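Soft ribbed fingers or hard pads for handheld grippers? Need to pick one for the whole set

Posted by Karthikeyan Venkataraman, Fri 31 May

Hi all, hoping somebody here has been down this road already. We collect demos with handheld grippers, two per person, marker cubes on them for tracking plus a camera on the head, and I've been told to settle on one finger style before we order spares for everybody. Right now we've got the soft ribbed ones and the Adard rounded pads and I keep changing my mind about which I like (my boss is thrilled with me, as you can imagine).
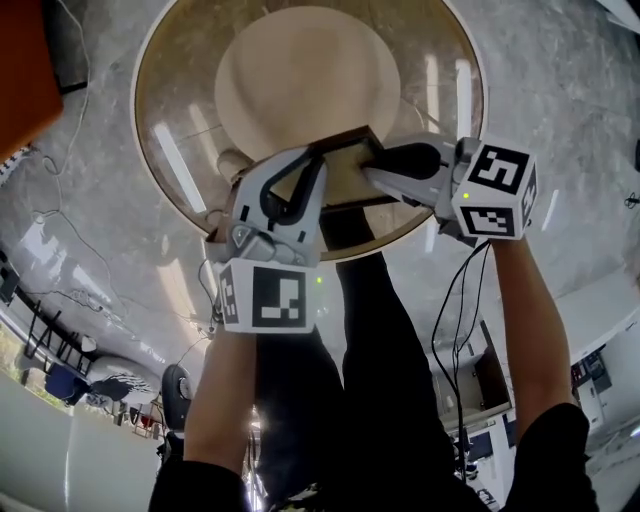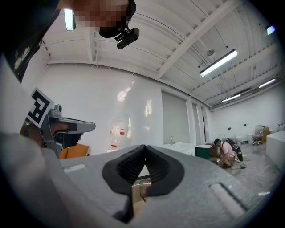 My main gripe is flat stuff. Coasters, thin boxes, phone cases, anything lying flush on a smooth table. With the hard pads I can pinch from both sides and slide it toward me, no problem, but lifting is a gamble and glass tabletops are the worst. With the soft fingers I get a nicer hold on anything lumpy, but the tips fold under when I try to get beneath an edge and then I end up chasing the thing across the table.

We've done 264 takes so far, split between both kinds, and I threw away 31 of them for dropped objects. Most of the drops were with the hard pads, but most of the takes where I had to regrip over and over were with the soft ones, so I really don't know which number should bother me more! The tracking also seems to jump when I turn my wrists inward, and I can't tell if that has anything to do with the fingers or if it's a whole other headache. Budget for the spares is $700, so whatever I pick, I'm living with it until August at least.

What would you go with? And does anybody mix them, one kind on each hand?

Shawky

I'd go soft, but cut the tips down. We had the same folding problem and it was all in the last little bit of the finger, where there's nothing behind the rubber. I trimmed ours with a box cutter at a slant, so the very end is more like a chisel, and now they'll get under the lip of a paperback most of the time. Do one pair first and live with it for a few days before you cut the rest. I ruined a pair by going too short and they pinched like tweezers after that.

Look at how the fingers meet when they're closed, too. If the tips touch first and there's a gap lower down, that's how ours came and it's fine for big objects, but thin ones want to pivot. A thin strip of foam tape on the inside, low down, helped us a lot. It peels off after a week and you have to redo it, which is annoying, but tape is cheap.

On regrips, I wouldn't throw those takes away. We keep them and tag them. If your hands had to fix a bad grab, then the arm is going to have to fix one someday too, and you'll be glad it saw a few. Drops I'd sort by hand. Some are just me being clumsy after lunch.

Your wrist thing is a separate headache, I'd bet money on it. When you roll inward the cubes end up facing each other and the head camera only gets a thin slice of each one. Try keeping your elbows out a bit and see if the jumps go away. Takes some getting used to and your shoulders will complain.

Gomance

hard pads, easy. the soft ones wear out and then your old data doesn't match your new data. also check your cables, if they tug on the gripper you'll feel it in every take

Irkska

Coming at this from the other end, I'm the one who has to make the arm do what the people in the demos did, so my vote is whatever finger is going on your robot. Please ask about that before you spend the money! We had 2 months of lovely takes with soft fingers and then the arm showed up with hard ones. Almost none of it carried over for the flat objects. The bigger stuff was okay.

For the same reason I wouldn't mix left and right unless the robot will be mixed too. I know it's tempting, a hard pad to push with and a soft one to hold with feels great in your hands, and I'd probably do it myself if I only had to make a nice video.

If you haven't got an answer on the robot yet, I'd run one small comparison: same few objects, same table, same person, and swap the fingers halfway through the day so you aren't comparing a fresh you against a tired you. Include at least one shiny table and one dull one. Write down which fingers were on for each take, in the file name if you have to. We kept ours in a notebook and the notebook went home in somebody's bag.

Gomance is right about wear, by the way, though ours lasted longer than I expected. Wipe them down with plain water at the end of the day. Alcohol made one of our sets go tacky and they picked up every bit of lint in the building.

Karthikeyan Venkataraman

Thanks everybody, super helpful. I asked about the arm and the answer was "probably soft," so I'm going to trim one pair like Shawky said and hold off on ordering until I get that in writing. Will try the elbows thing tomorrow too.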